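4.2 Comparing the two finger sets

We ran both finger sets on the same arm, with the same controller and the same head camera, so that any difference in the results would come from the fingers alone. The first set, from Kuvis, is thin and stiff. The second, from Clellent, is thick and blocky, and we expected it to be clumsy in tight spaces. It was a pleasure to be proved wrong! Each set was given 400 attempts, spread over 20 object layouts, and the Clellent fingers completed 359 of them. The Kuvis fingers fell short of that mainly on round objects, which tended to roll away as the tips closed.

Drinks cans lying on their sides were the hardest case by far, and the one we enjoyed most. A can on its side gives the fingers very little to hold unless they come down square to its long axis, and the wrist has to turn before the final descent (Figure 3). Laiba Rajput, who wrote the wrist controller, suggested that we delay closing until the estimated angle had settled. With that one change, 22 layouts that we had set aside as too awkward during July became worth trying again – a lovely result for a few lines of code.

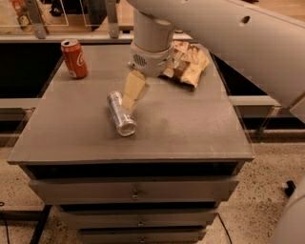 Figure 3. Wrist approach to a can lying on its side, with an upright can and a bag of chips also on the tabletop.

The delay does cost time, and on upright cans it brings no benefit at all, so we now switch it on only when the object is judged to be lying down. That judgement still comes from the Jindeck detector, which can be fooled by shiny surfaces. We would love to see how a camera mounted nearer the fingers copes with the same layouts, and Section 5 sets out our plan for testing one.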